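**News from the teaching table**

In February the Etum group started to collect hand demonstrations for soft objects, and many of you asked how the work is going. Desmond Ostrowski and I were at the table for most of the sessions, so I will try to tell it briefly.

The method is simple to learn. A person holds the gripper in the hand, picks up a toy, moves it to another place and lets it go. The gripper records the motion, and later the robot learns from these recordings. One session takes 30 minutes, and after 15 minutes we change the person, as the wrist becomes tired. 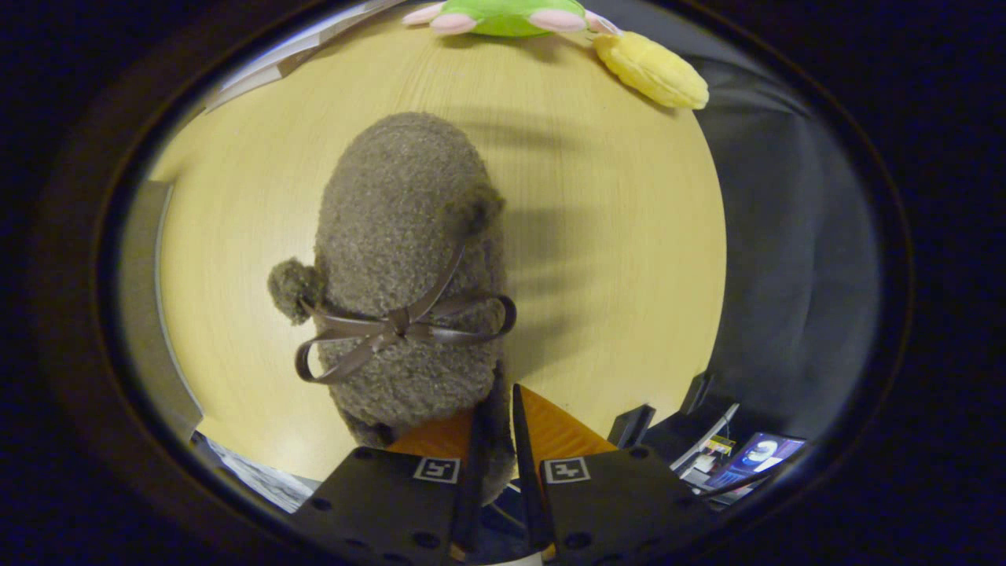

*The hand-held gripper at a curly plush toy with a ribbon bow.*

Soft toys are more difficult than the boxes we used before. The body gives way under the fingers, and a new person often squeezes too much. Ribbons are a separate problem - if one finger goes under the bow, the toy can hang from it when you want to put it down. We ask everybody to approach slowly and to keep the markers on the gripper free from sleeves.

Yolanda Mercado has written a guide of two pages for beginners. It is in the Gadura folder, together with the list of objects. Please read it before your first session.

We still need people who are left-handed. If you want to try, write to Haziq Pangaribuan. The next training is on March 21, 2018, in the Buta room, and you do not need to bring anything.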